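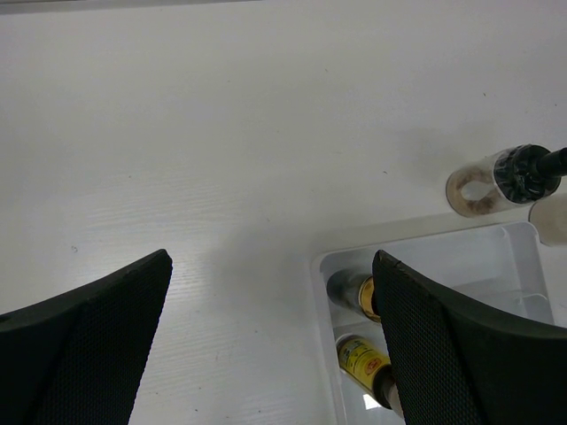
Birkenik desk tray, frosted white – review after one summer

3 min read

I bought the Birkenik tray in June, when I moved my work table closer to the window and wanted one place for all the small bottles. I have many of them: oils, glue, stamp ink, a few tasting samples which I never threw away. Before, they stood in a coffee mug and I had to pull out three to find the one I needed.

The tray is plastic, white but a little translucent, with raised walls and rounded corners. I like this type of plastic more than the fully clear one, where every fingerprint is visible. On a white table it almost disappears, and the bottles are what you notice. A dark bottle with a gold cap or a yellow label is easy to find even when it lies on its side, and in my house most of them lie on their side, for the walls are not high enough to hold a tall bottle straight.

This is my first complaint. The shop page says "for bottles and jars", and I understood from this that they would stand. Short jars do stand. Small bottles fall when I pull the tray toward me, and then they roll to the corner. It is not a disaster, but with something that leaks I would be careful. My friend Nayeli Robles puts a folded kitchen towel inside hers, and I copied this for the ink.

Cleaning is easy. I wash it in the sink with warm water and dish soap, and the rounded corners do not keep dirt. I spilled linseed oil in it in July and it came out completely. Blue ink left a pale spot which I can still see when the tray is empty – maybe it will go away with time, maybe not.

The bottom is smooth, also on the outside, so it slides on a smooth table. I glued four felt pads under it and now it stays where I leave it. For the price I would expect some small rubber feet in the box.

Before this one I had a tray from Clendwood, which was deeper and heavier. It held the bottles better, but it was gray and took too much place on the table. If you have a drawer and want to fill it with bottles standing close together, the Clendwood is the better choice. If you want to see everything from above and take it with one hand, I prefer the Birkenik.

I paid 26 dollars with shipping. I think 20 would be more fair for a piece of plastic, even a nice one. I will keep it, and I will probably order a second one for the bathroom shelf, where the things are shorter.

Radosław Pawłowska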